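CPU socket

A CPU socket is the part of a computer motherboard that holds the processor and connects it to the rest of the board. It lets a processor be fitted, removed and replaced without soldering. Sockets are found in most desktop computers and servers. Many laptops and small devices have the processor soldered to the board instead.

Types

Sockets are grouped by how they make contact with the processor. In a pin grid array (PGA) socket, the pins are on the processor and drop into holes in the socket. In a land grid array (LGA) socket, the pins are in the socket and press against flat pads on the underside of the processor. Ball grid array (BGA) parts are soldered and have no socket in normal use.

A processor fits only the sockets it was made for. Two sockets of similar size may differ in pin count, notch position or power layout. Even where the socket matches, the board's firmware may need an update before it will start with a newer processor.

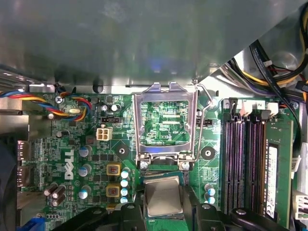
Load plates are used on many LGA sockets to hold the processor down against the contacts. The plate is a metal frame on a hinge, closed over the edges of the processor and locked by a lever at the side. The middle of the frame is open so that the heat spreader can touch the cooler. On a Dell desktop board with the plate standing upright, the hinge is held by two screws at the bottom and the thin retention lever is to the right of the plate, on the same side as the memory slots. The lever has to be released before the plate can be raised.

Fitting and removal

The computer is shut down and unplugged, and the cooler is taken off. The processor is held by its edges, lined up with the notches or corner mark, and lowered straight down. It is not pushed or slid into place. Bent contacts in an LGA socket are hard to repair and can stop a memory channel from working. An empty socket is normally kept under a plastic cap.

Old thermal paste is cleaned off before the cooler goes back on, and a small amount of new paste is applied.

Reuse and repair

Socketed processors are often recovered from office desktops. The Prenberg repair handbook, revised 1/16/23, lists socket damage separately from other board faults and covers 16 desktop models. Carretero, a parts reseller, grades used boards by the state of the socket contacts and sells boards with bent contacts for spares only.

See also

Heat sink
Motherboard
Thermal paste
Zero insertion force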